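Reading time: 2 min

2018-09-18, bin cell, grasp planner

Picked up where Fumiko left off with the block clearing runs. Task is the usual one: move the red and green blocks out of the front bin into the rear one. Planner build is Skirutum with the new wall margin, perception is still the Onishi segmenter with last month's weights.

First batch was 80 attempts. Most of the misses came from the far wall of the front bin. Where the finish has scraped off, the segmenter keeps returning a thin extra instance along the ragged line between white and grey, and the planner then scores it as a long block lying flat. Raised the minimum height above the fitted wall plane and the false ones mostly went away. It also dropped one real green block that was lying right against the wall, so the threshold is too blunt. Reverted to the old value for now and masked the worn band by hand in the config.

Second problem is blocks close to the right side. With the gripper over the right wall there is very little room for the lower finger, and the collision check rejects nearly every grasp angle.

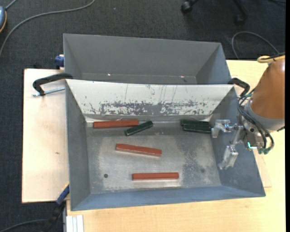

Front bin with two green blocks side by side at the upper right, next to the upper finger. Rear bin empty.

Dumped the candidates for this layout. 954 sampled, 188 left after the reachability filter, and the top-ranked one was on the nearer green block. The nearer block overlaps the rear one from the camera's side and the segmenter merges them about every third cloud. When merged, the grasp center lands on the seam. Splitting on the long-edge normals helps but the glints on the edges leave holes in the depth, so the normals there are junk.

Tried:
- closing depth holes before the normals step. Better split, blurrier corners.
- finger model shrunk to the real outline, stepped part included. The old box was far too generous.
- ranking red blocks in the open part of the floor first. Works as a stopgap. Off by default.

Planning timeout is now 70 ms per candidate. Log replay in Pliltix is fine with it.

To do: Fumiko Sasaki to check the finger model against the CAD. Refit the bin planes. Ask Sorkomo if the October driver still needs the old frame names.

We use cookies to remember your notebook settings. Accept / Manage
Back to top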